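Talks > Materials > Coatings > Speaker notes

21/06/2018, Rodrigo Seixas

Matching off-whites under mixed lighting

Slide 1. Thank Driltden for the room. State scope: interior paint, matte finishes only. Gloss is covered in the Vasiliu talk.

Slide 2. Define metamerism. Two samples match under one light and differ under another. Pause for questions, 2 minutes at most.

Slide 3. Skendavov panels: 1,405 readings, taken at 30 and 60 degrees. Read out the axis labels, they are small. The spread is widest in the cool grays. 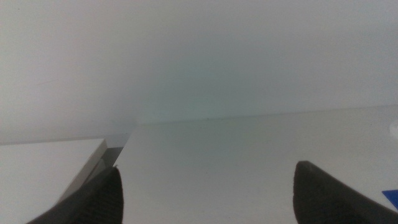 Page last changed: November 2018

Slide 4. Wall and tabletop, both pale, low contrast at the seam. One wall can read warmer at one side and greenish-gray at the other. Measure at several points before ordering a tint.

Slide 5. Flukov method. Zero the meter on the white tile, take the reading, rotate the head, repeat. Discard the first value. Do not average across two light sources.

Slide 6. Limits. No data on textured plaster. Skip if over time.

Comments

dkell: Is the slide 5 procedure the same for eggshell?

R. Seixas: Yes, but zero again between samples.

Marta: the axis labels on 3 are still too small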